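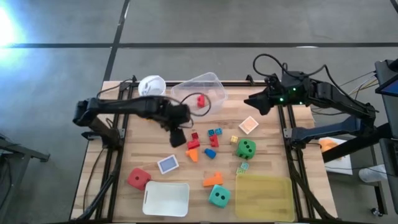

Bogumił Szulc says goodbye to Wurlow and hello to Prerkavmont

For immediate use

Right, I've asked the nice people at Presside if I could write this one myself, and they've said yes, so if it rambles you know who to blame! My name is Bogumił Szulc and for 48 episodes I have played Dr Casimir Penn in the hospital drama Wurlow. I'm leaving. My last episode goes out in March, and straight afterwards I start work on a new film called Prerkavmont, made by Beyene Pictures, in which I play a retired ballroom dancer with a terrible temper and a very good coat.

I know some of you had guessed already. There was a photo going round of me coming out of a dance studio with a bag over my shoulder and a face like a boiled beetroot, and one website decided I was either having a breakdown or getting married again. Neither, I'm sorry to say! I was learning to foxtrot.

Why I'm going

I'd like to be clear that there hasn't been a row. I love that show. I came into Wurlow as a guest for two episodes, a grumpy surgeon who was supposed to insult the leading lady, lose a patient and drive off into the rain. Then the writers rang and asked if I'd mind driving back again. I've been there ever since, in the same brown shoes, and I've had more fun than a man ought to be paid for.

But I turn 60 this year. My wife asked me over breakfast what I'd like to do for it, expecting me to say a party or a greenhouse, and I heard myself say that I'd like to be in a musical film before my knees go. She put down her toast and said, "Well, you'd better ring somebody, then." So I rang my agent, who laughed for quite a long time, and after that she rang Beyene.

What happens to Dr Penn

I can't tell you! I've been made to sign something. What I can say is that I read the script for the final episode on a train and had to pretend I had hay fever. The writers have been very kind to the old boy. There is a scene in the hospital chapel with Sister Maud that we did at four in the morning, after everything else had gone wrong that night (rain on the roof, a lamp that wouldn't stop buzzing, my trousers), and I think it's the best thing I've done on television. You may well disagree, and I'm sure you'll write in.

Please don't believe the story about the helicopter. There is no helicopter. We've never had the money for a helicopter.

About Prerkavmont

The film is named after the seaside town where it's set, a made-up place with a pier, a faded hotel and far too many stairs. My character, Leopold Crane, won every dancing prize going as a young man and then fell out with his partner and never danced another step in public. Thirty-odd years on she turns up at the hotel on the same weekend as its last ever dance, and you can probably work out the rest, although there's a twist at the end of the second act that got me properly.

There are songs! I sing four of them. I should warn anyone who remembers my one and only single, which came out when I was young and had hair, that I've had lessons this time. My singing teacher is a patient woman who shuts her eyes when I go for the high notes. I choose to think she's enjoying herself.

The script has been knocking about for years, passed from one office to another, and everyone who read it said how lovely it was and then made something with car chases. Beyene took it on last spring. I'd met them before on a little comedy that hardly anybody saw (my mother saw it twice) and I remember them as people who gave you a hot lunch and listened when you had an idea. I was so pleased to get their call that I walked into a door.

The dancing

I've been training for weeks now and I'd like some credit for it, please. I get up early, I eat porridge, I go to the studio and a very fit young couple tell me to stand up straight. I thought I was standing up straight. It seems I've been leaning slightly to the left for most of my adult life and every director I've worked with was too polite to mention it.

I've lost a toenail and gained a waist. The tango is coming along nicely, the quickstep is a disgrace, and the waltz makes me cry every single time, which my teachers say is fine as long as I keep moving. There's one long dance at the end of the film that we want to do in a single go, with no cutting away to somebody else's feet. They'll be my feet, all the way through. I've insisted on that and I'm already regretting it.

My wife has been roped in as a practice partner at home. We've moved the sofa against the wall and it's stayed there so long that the dog has started treating the rug as hers. In the evening we put on the music from the film and go round and round until one of us gets the giggles. We hadn't danced together since our wedding, and I'd forgotten that she leads.

The family

I get asked about the children a lot, and I do try to leave them out of things as far as I can, as they never asked for a dad on the telly. They're both grown up now and have proper jobs. I'll just say that my son has offered to come to the premiere if he doesn't have to wear a tie, and my daughter has asked whether she can have Dr Penn's stethoscope. She can't. I've already pinched it for myself.

They were the first people I told about leaving Wurlow and they took it better than I did. My daughter was nine when I started acting on stage and used to do her homework in my dressing room, so she's used to her father changing his mind about his life. "You always cry at the end of jobs, Dad," she said, and passed me the kitchen roll.

Thank you

I want to say thank you to everyone who has watched Wurlow, and especially to those of you who write. I've kept the letters. There's a lady who has sent me a card every time Dr Penn loses his temper, telling me to have a biscuit and calm down, and a retired nurse who kindly points out when I'm holding something the wrong way up. A whole ward sent me a signed tea towel. I've been stopped in supermarkets and asked to look at people's elbows, and I've always said the same thing, which is that it looks sore and they should see a doctor.

Thank you as well to the crew, who are the ones who get there first and go home last, and to the catering van for the cheese scones. I'll be back to visit, mostly for the scones.

And to whoever gets my dressing room: the radiator comes on if you kick it low down on the right. Don't let them tell you it's been fixed.

What's next and when

My last episode of Wurlow is on in March. Rehearsals for Prerkavmont start as soon as I've had a fortnight off, which I plan to spend asleep or up a ladder painting the back bedroom. Filming follows on from that. I'm not allowed to give a release date yet as there isn't one, but the moment I know it I'll be shouting it out of a window.

I'll be doing a small number of interviews before the final episode goes out. I'm happy to talk about the show, the film, the foxtrot, growing older and what I have for breakfast. I'd rather not talk about the single. If you'd like to come and watch a dance rehearsal, do ask, but bring flat shoes as my teachers are quite likely to make you join in!

Bogumił Szulc

Notes for editors

Bogumił Szulc plays Dr Casimir Penn in Wurlow and has appeared in 48 episodes. He will play Leopold Crane in Prerkavmont, a Beyene Pictures production.

All interview and rehearsal requests should go through the press team at Presside, and please say in your message whether you'd like to speak by phone or in person. Bogumił is best after ten in the morning, once he's had his porridge.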